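怎样给一家小馆子写食评:从订位写到发出去

常有朋友问我,出去吃顿饭回来,怎么才能写出一篇别人愿意看完的东西。我写了好些年,自己也不敢说写得多好,早几年的那些翻出来看,满篇都是“好吃”“真的好吃”“下次还来”,看得我脸都红了。不过写得多了,总归攒下一套顺手的做法,今天就慢慢说一遍(我这人话多,您泡杯茶再看)。

一、去之前要做的事

先把菜单找来读一遍。多数小馆子都会把菜单挂在网上,没有的话,打电话订位时顺口问一句今天有什么时令菜,人家一般都很乐意讲。我上个月去Clilari之前就是这么问的,电话那头跟我讲了好半天的烤茄子,讲得我当天中午都没怎么吃饭,就等着晚上那一顿!

菜单读过以后,心里定两样菜:一样是这家店的招牌,一样是家家都有的普通菜。招牌菜告诉您厨房想做什么,普通菜告诉您厨房平日里怎么干活。我的普通菜永远是汤,您的可以是炒饭,可以是沙拉,可以是一盘薯条,只要每家都点,点上十来家,自然就有了比较。

订位尽量订早一点,傍晚六点左右最合适。店里人还不多,服务员有空跟您聊两句,厨房也还没忙乱。要是想看一家店忙起来是什么样子,第二次再挑八点去。

二、坐下以后怎么记

别一坐下就掏本子,先喝口水,四下看看,听听隔壁桌在点什么。等头一道菜上来,再开始记也不迟。我用的是一本很小的横线本,封皮早就油了,一道菜只给它半页。

半页里写什么呢?我的习惯是先写第一口的味道,越快越好,错别字也不管。接着写嚼起来的感觉,脆的、糯的、粉的、带筋的。再往后写吃到一半时的想法,许多菜头一口惊艳,吃到一半就腻了,也有反过来的,比如Rivera的那碗白豆汤,刚入口淡得我以为忘了放盐,喝到碗底却舍不得放下勺子。要是只记第一口,那碗汤我就冤枉它了。

盘子碗也值得记一笔。用大盘还是小碗,上桌时烫不烫手,汤是用深碗还是浅盘,对味道都有影响。浅盘装的汤凉得快,油花容易结在面上;厚一点的瓷碗先温过再盛,喝到最后还是热的。我见过很讲究的汤配了很不讲究的碗,替那锅汤可惜了一晚上。

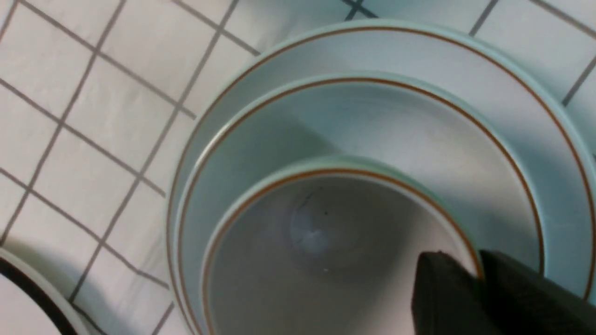
白釉瓷器套叠着放,每件一道细细的橙褐色线。

价钱一定要当场记,回家再想准会记错。把账单上的总数抄下来,再写清楚是几个人吃的、点了几道、喝没喝酒。我在Clilari那晚两个人吃了98块,点了四道菜和一壶茶,没有喝酒。读者看到这一句,马上就知道自己去一趟大概要带多少钱,比写“价格适中”管用得多。

三、怎么形容味道

好多人卡在这一步,我也卡过很久。我的办法很笨,就是把“好吃”两个字先禁掉,整篇里一次也不许用。禁掉以后,您就得逼着自己去想它到底怎么个好法。是咸得刚好,还是酸味来得晚?是肉嫩,还是那层焦皮香?想到一个具体的,就写下来,写得土气一点没关系。

比方也可以打,最好打自家厨房里的比方。有一次我写一道炖羊肉,憋了半天憋出来“浓郁醇厚”,看着就像罐头上的字。后来改成“像我妈炖过头的那锅,肉已经散了,汤倒是黏嘴唇的”,一下子就有好几位读者来信说看饿了。

香料认不出来就大大方方说认不出来,或者直接问服务员。我有一回把莳萝写成了茴香叶,被人指出来,更正了两次才写对,那之后我不认识的东西一律先问。问的时候客气些,赶着上菜的当口就别拦人家了。

还有一件小事:辣和甜,各人差得很远。我吃不了太辣,所以文章里总要交代一句,我觉得辣的菜,无辣不欢的朋友恐怕要觉得没味道。您也把自己的口味讲明白,读者心里就有了一把尺子。

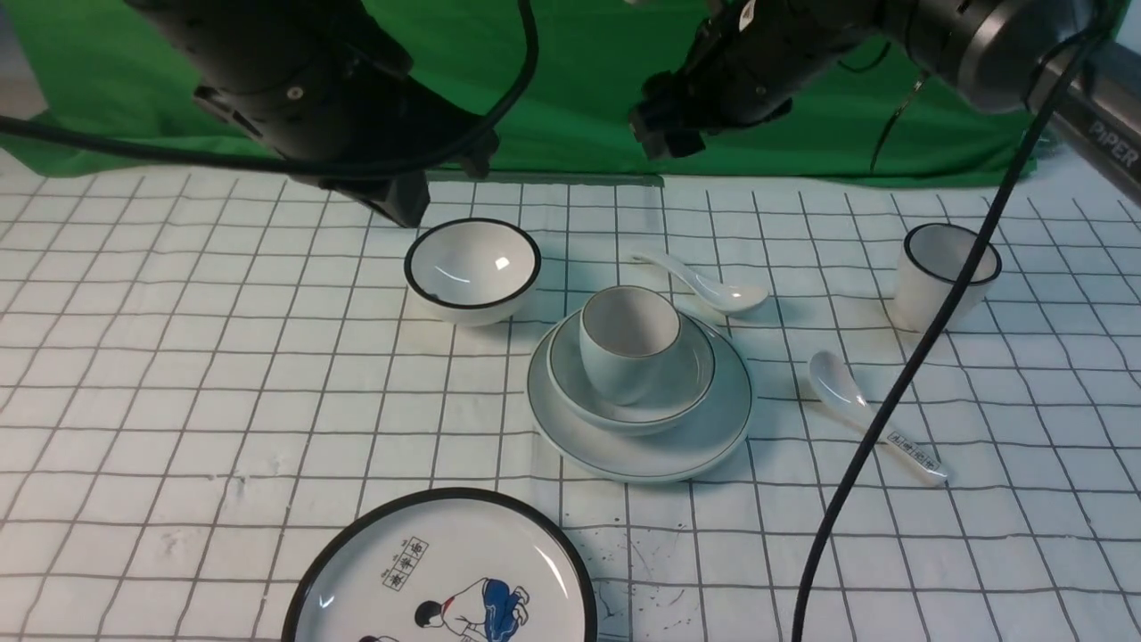 有人留言说,她试过把“好吃”禁掉,写了三天一个字也写不出来,后来是边吃边用手机录音,回家再把自己嘟囔的话抄下来,反倒顺了。她还提醒,录音最好趁店里不太吵的时候录,不然回去只听得见隔壁桌过生日。

我后来也学着录了一次,在Preludville码头边吃炸鱼的时候。录下来一听,我嘴里塞着东西,一大半听不清,能听清的那几句确实比写的生动,有一句“哎呀这个边边”,我原样放进了文章里。所以手慢的朋友不妨试试录音,手快的还是用本子。

四、动笔和排段落

回到家当晚就写个草稿,哪怕只写半小时。隔了一夜,味道就跑掉一半了。草稿不用讲顺序,哪道菜印象最深就先写哪道。第二天再坐下来排一排,我通常这样安排:

开头说为什么去。一两句就够,朋友推荐的、路过闻见香味的、馋某一道菜馋了很久的,都行。

中间写三道菜,最多四道。点了八道也只挑三四道细写,剩下的并成一小段带过去。每道菜都写满一段,读者看到第五道就要走神了。

然后写服务和环境,挑一件小事讲就好。茶壶空了有没有人来添,带孩子的那桌有没有高椅子,洗手间好不好找,都比“服务热情”有意思。

最后把地址、营业时间、要不要订位、停车方不方便列清楚。地址要跟店家核对,我就曾经把Colunano那家面馆的门牌写错过,害得一位读者在冷风里走了两条街,到现在想起来还过意不去。

篇幅嘛,我觉得一千多字最舒服。我自己读者最多的那篇是1,427个字,写的是一家只有六张桌子的早餐铺子。最长的一篇写了2,529个字,把一顿九道菜的晚饭从头讲到尾,我写得很过瘾,看完的人大概就没几个了。

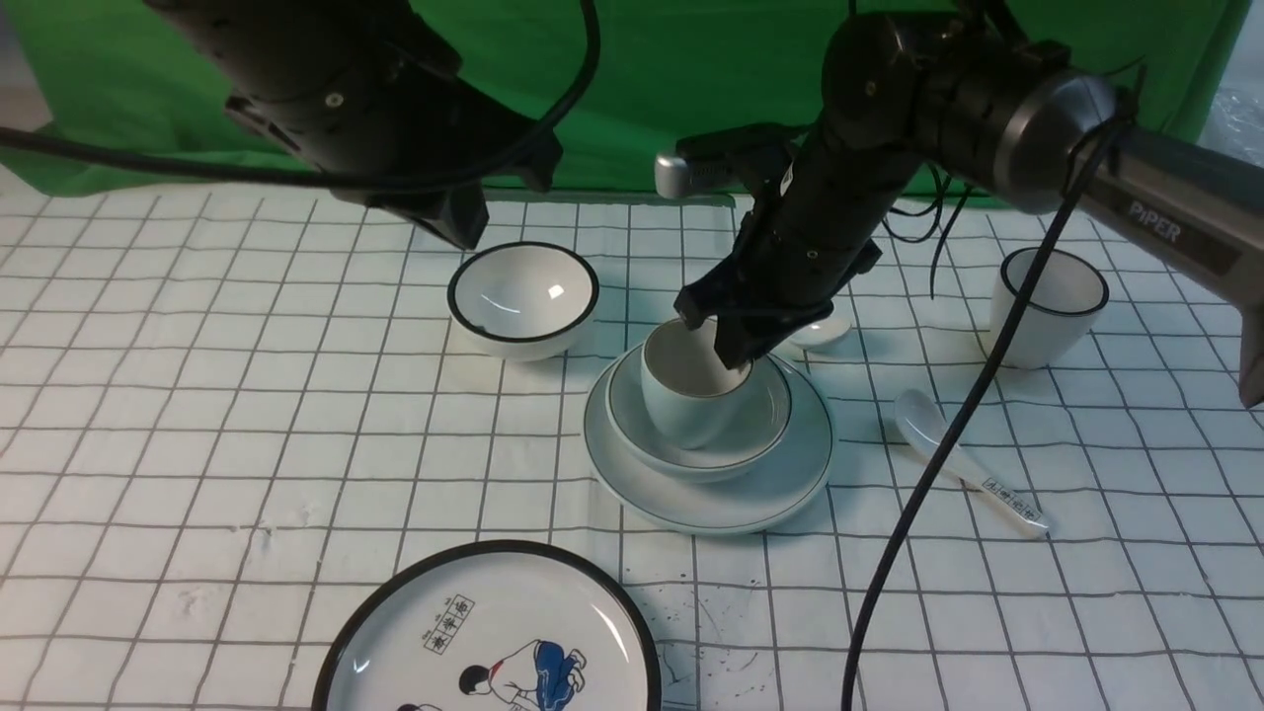

白碗、白杯和格子桌面。

五、不满意的时候怎么写

总会碰到不如意的一餐。我的规矩是吃过两次再写,头一次也许厨师请假,也许刚巧停了电,隔两三个礼拜再去一回,还是不行,才落笔。两次都得自己付钱,这一点我很坚持,请客的饭吃着嘴软,写出来的东西读者一眼就看得出来。

落笔的时候只写盘子里的东西:肉柴了,面坨了,甜品端上来中间还冻着。这些是您亲口吃到的,怎么写都站得住。至于厨房是不是偷懒、老板是不是小气,您没看见,就别猜。写完再找一找有没有一样值得夸的,哪怕只是面包烤得香。我给一家店写过很不客气的一篇,唯独夸了它的腌橄榄,后来店家来信谢我,说橄榄是他们自己腌的,别的菜正在改。第三次去,果然改了几道,我又补写了一小段放在原文后面。

当场有问题,最好当场轻声说出来。汤咸了就请他们换一碗,人家怎么处理,也是食评的一部分。闷着不讲,回家再写一大篇,对小馆子有点不公道。

六、发出去之前再看一遍

先把整篇念出声来。念着拗口的地方,读着也拗口。我念的时候家里的狗总要过来听,它一听见“羊排”就坐直了。

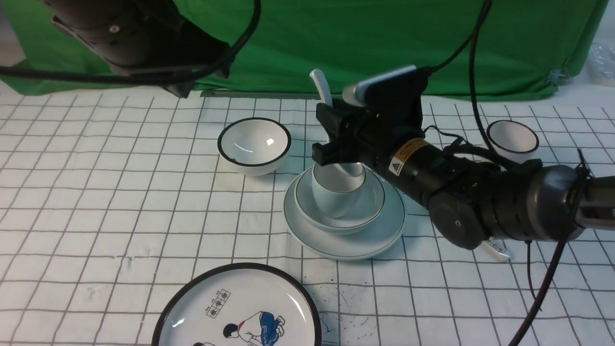
念完以后对一遍菜名和价钱,再对一遍店名的拼法。Clilari这个名字我头一回就少打了一个字母,还是发出去之后才发现的。外文店名最稳妥的办法是照着账单抄,一个字母一个字母地对。

再数一数形容词。一句话里有三个形容词,就划掉两个。刚开始会心疼,划上几回就习惯了。有一篇我从头划到尾,最后只剩636个字,短得我心里发虚,可发出去以后,留言的人说看着特别清爽,看完就订了位。

写完放一放也好,中午写的,晚上吃过饭再看一眼,那时候肚子是饱的,脑子也平和,夸过头和骂过头的句子都容易挑出来。

底下是我贴在冰箱上的小单子,出门吃饭前瞄一眼,您要是用得上就抄去:

本子、两支笔(油会糊住笔尖,一支不够)
一样招牌菜,一样普通菜
第一口,吃到一半,最后一口
账单总数,几个人,喝没喝酒
一件服务上的小事
店名照着账单抄
当晚写草稿

头几篇写得磕磕绊绊都很正常,我第一篇连店名都忘了写进去,还是朋友打电话来问到底是哪一家。写好了要是愿意,就把链接贴在留言里,我每篇都会看。下一次我打算讲讲怎么跟一大桌人出去吃饭还能把菜记全,上次在Rivera七个人抢一盘炸奶酪,我只吃到一小角,本子上那半页到现在还空着呢。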